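How to Sort and Store Small Bottles of Craft Paint

Reading time: 4 min

When I started to paint small wooden boxes, I had five bottles of paint and no problem. Now I have 91, and until August they lived in two shoe boxes under my desk. I bought the same dark green three times because I could not find the one I already had. This page explains how I put the bottles in order. It took me one afternoon, plus some waiting for the ink to dry.

What you need

A table with free space in the middle, a permanent marker with a fine point, white round stickers (a little smaller than the cap), paper towels, a bowl of warm water and a sheet of white card. For storage I use a Cetasia rack with steps, but a drawer also works if it is deep enough for the bottles to stand.

Step 1. Take out only a few bottles

Do not empty the whole box on the table. I did this the first time and I became tired before the half was finished. Take a small group, so every bottle has air around it and you can pick it up without pushing the others over. The bottles do not need to stand in a line yet.

Step 2. Check each one

Turn the bottle upside down and wait. If the paint moves slowly to the cap, it is good. If it does not move, open it and stir with a toothpick. Acrylic paint that became a little thick can be saved with a few drops of water, but add them one by one. Paint with rubber pieces inside cannot be saved. Paint that smells sour should go out also, even when the color looks fine.
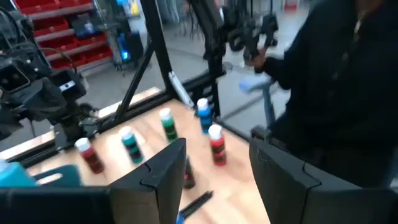 Should I sort by color or by brand?

Sort by color first. When you paint, you look for "a darker red than this one", and it is much faster if all the reds stand together. Brand is useful only inside one color group, for example if your Runditz paints are glossy and the others are matte.

Step 3. Clean the neck and the cap

Dried paint on the neck is the most common cause of a cap that does not close well. Put the cap in warm water for five minutes and then rub it with a paper towel. For the neck, use a damp towel and turn the bottle, not your hand. Wait until both are dry before you close.

Step 4. Mark the cap

White caps all look the same from the top, and in a drawer the top is all you see. Put one drop of the paint on a round sticker, spread it with your finger, let it dry and stick it on the cap. Then write the color number next to the drop. My longest number is 474, and three digits still fit if you write small. I tried to write directly on the plastic too, but it rubbed off in a week.

Step 5. Make a color card

Paint a small square of every color on the white card and write the name below. Dry paint is often darker than wet paint, so the card is more honest than the bottle. Leave empty squares between the groups, you will buy more. My card is now four rows long and hangs on the inside of the cupboard door.

Step 6. Put them away

Light colors go on the left, dark ones on the right, and the tall bottles at the back. I keep the colors I use most on the lowest step. Metallic paints from Pawłowska have their own corner, as they need to be shaken well every time and I want to remember this.

Keep the rack away from the window and from the heater. In winter do not leave paint in a garage, because after freezing it makes small lumps which do not go away.

If you find doubles, keep the fuller bottle in the rack and put the second one in a separate bag. Two half-full bottles with the same brand and number can be poured together, but test a drop of each on paper first.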